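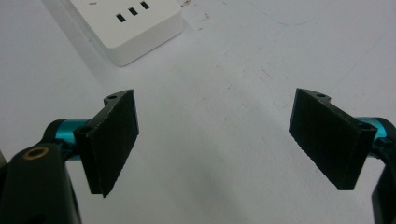 # Electricity at home, session 5: reading the label before you plug in

Plendcombe evening course, notes by Ermira Matić

Last time we got as far as volts and amps, and I promised you'd be able to use them on your own kitchen by the end of this one. So let's do it!

## Power is volts times amps

Write it on the inside cover of your notebook:

**P = V × I**

Power in watts, voltage in volts, current in amps. In Britain we take the supply as 230 V, so for most things in the house you only need one more number and a quick sum.

Take a slow cooker marked 312 W. Divide by 230 and you get 1.36 A. Now a small blender marked 500 W: 2.17 A. Run both at once and you simply add them, 812 W altogether, or 3.53 A. I love this bit - a whole worktop of gadgets turns into one line of adding up.

## Sharing one socket

A power strip has several outlets but only one plug, and everything connected to it draws its current through that plug. A UK plug has a fuse inside, 13 A at most, so the top limit for a strip fused at 13 A is

230 × 13 = 2990 W

Check the strip's own rating too, as some are marked lower. The lowest figure wins.

Phone chargers and lamps hardly dent that. Heating is what eats it up: a 3 kW kettle takes the lot by itself, and a fan heater isn't far behind. Give those a wall socket each. And please don't plug one strip into another, however tidy it looks.

## What the fuse does

The fuse is a thin piece of wire that melts when too much current passes. It protects the *cable*. Dušan Jurić asked last session whether it also protects you from a shock, and it's a very good question, so it goes in the notes: no. A dangerous shock can need far less than an amp, and a 13 A fuse would carry that all day. Quick protection against shock is the job of the RCD in your consumer unit, which we'll open up (on paper) next time.

## Try these

1. A hairdryer is marked 716 W on its low setting. What current does it draw?
2. Could it share a 13 A strip with a 2000 W heater on the sums alone? Would you want it to?
3. Find three labels at home and work out the amps for each. Some give amps already, in which case work back to watts.

Round to two decimal places. The answer to the first is 3.11 A, so you can check your method before going on to the others.

Bring your labels, copied out neatly - the odder the appliance the better!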